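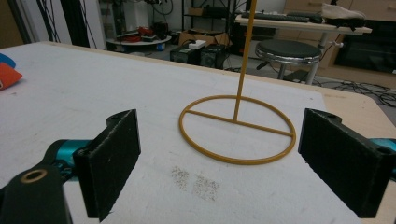 Makerspace wants $89 a year for "shared everything," and members want to see the list

The people who run the Gresach workshop have a new plan for the place, and it comes with a fee. Starting in June, anyone who uses the back room will pay $89 a year on top of regular membership. In return they get what the flyer by the door calls "shared everything": tools, tables, stands, storage and floor space, all of it open to all members at any hour.

The flyer doesn't say what "everything" is. At an evening meeting that ran well past nine, 38 members turned up to ask.

They didn't learn much. Vilja Lahtinen, who wrote the plan and led the meeting, said an inventory was "mostly done" and would be posted before the fee takes effect. She was asked for a copy of the unfinished version and said she would prefer to wait.

"I don't want people arguing over a draft," Lahtinen said.

People argued anyway. Much of it was over the sort of gear that sits on the white worktable day in and day out. A mustard-yellow stand, with a flat hoop for a base, a crossbar through the hoop and one long thin rod going up from the middle, came up more than once. One member said he had thought it was a loan. Another was sure it belonged to the room. Lahtinen said it would be on the list, and when asked under which heading, she said "stands."

It is a small thing, and the man who raised it said so himself. His point was that if the status of a stand can't be settled in a room full of people who walk past it every week, there is little reason to trust the rest of the paperwork.

The furniture is a sorer subject. The plan describes the worktables as "refreshed." The top of the white one is scuffed, with a couple of faint gray speckled patches of dust or grit, and several members wanted to know what had been refreshed about it. Lahtinen said the word referred to the layout. The tables were moved over the winter so that the round white one now stands behind the main work area, where people tend to park whatever they are done with. Whether moving a table counts as refreshing it was left open.

Then there is the clutter. Black cables still hang on the dark side of the room, and there are boxes on the floor behind the main table, one with a smaller white box set on top. Under the plan, a firm called Allamar would be brought in for a one-time cleanup and would label shelves and bins. Lahtinen would not give the price. She said the quote was good for 26 days and that she didn't want to "negotiate in public."

Members have heard this kind of thing before. Two years ago the room was supposed to be sorted out with a checkout system named Ernidico, which asked people to scan a tag each time they picked up a tool. It was dropped after seven weeks. A few of the tags are still stuck to the drawers. Lahtinen, who was not in charge at the time, called it "a different idea," though the new plan also has tags in it, on page three.

The plan promises that members will spend up to half as much time looking for things. No one at the meeting could say how much time they spend looking for things now, and Lahtinen said the figure came from Allamar's sales sheet.

Some in the room were in favor. A woman who builds lamps said she would gladly pay for clear floor and a table she didn't have to wipe down first. A couple of newer members agreed and said the place was hard to learn without someone to show you around. One of them asked if a cleanup day with pizza had been considered. It had been, Lahtinen said, and the last one drew few people.

There was no vote. The rules don't call for one when a fee is under $100, a point that drew some muttering near the coffee urn.

Comments can be left in the box by the front door on Girard Street until the fee begins. Lahtinen said she will read all of them. She did not say whether they could change the price, and the inventory had not been posted as of this week.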